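Lestisel Gardens is an amusement park and pleasure garden on the eastern shore of Lake Fagerlund, outside the town of Gosau. It operates seasonally and is known chiefly for its separately ticketed evening sessions, which were introduced to spread attendance beyond daylight hours. The park is owned by Drallidetti Leisure, which also holds the lease on the adjoining ferry wharf.

History

The site was first laid out as a public garden with a bandstand, tea rooms and a boating jetty. Mechanical rides were added in stages, beginning with a carousel and a scenic railway along the lakefront. The original owners sold the grounds to Drallidetti Leisure following several seasons of declining gate receipts. The new operator enclosed the grounds, replaced per-ride tokens with a single admission charge and moved the main entrance from the wharf to the Gosau road.

The present layout is largely the work of the landscape planner Tadeusz Laskowska, who organized the park as a loop path with rides on the outer side and gardens on the inner side. His plan retained the bandstand but relocated the tea rooms to higher ground after repeated flooding. 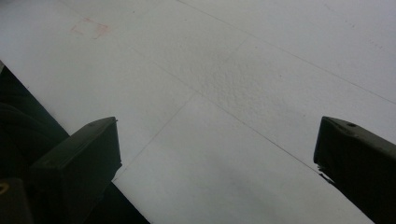 Rides and attractions

The park has 17 rides, of which six are classed by the operator as suitable for children under school age. The scenic railway remains in service with its original alignment, although the track, brakes and rolling stock have been replaced. It runs for 600 metres and is controlled by a brakeman seated in the leading car. Other attractions include a walk-through maze, a miniature golf course and a covered theatre used for matinees. The boating jetty is open only when the lake level permits.

Evening sessions

Evening sessions are held on selected nights in the warmer months and require a ticket separate from day admission. Day visitors must leave the grounds before the session begins, and re-entry on a day ticket is not permitted. Attendance is capped at 1,885, a limit set by the emergency egress capacity of the Gosau road gate with the wharf gate closed. Most rides operate during these sessions. The maze and the boating jetty do not.

Tickets are sold in advance. Unsold places are released at the gate on the night. In the event of cancellation due to weather, tickets may be transferred to another session in the same season.
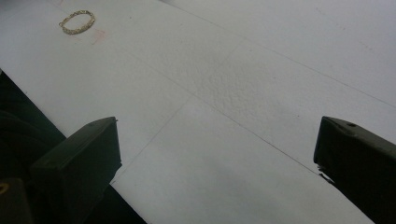
Access

A bus service connects the park with the centre of Gosau on operating days, with a later timetable on session nights. The ferry serves the wharf during the day only. Car parking is in an unsealed lot north of the main entrance, and overnight parking is prohibited. The loop path is step-free apart from a short section behind the theatre, for which a signed detour is provided.

The park closes each January for track inspection and maintenance of the lakefront retaining wall.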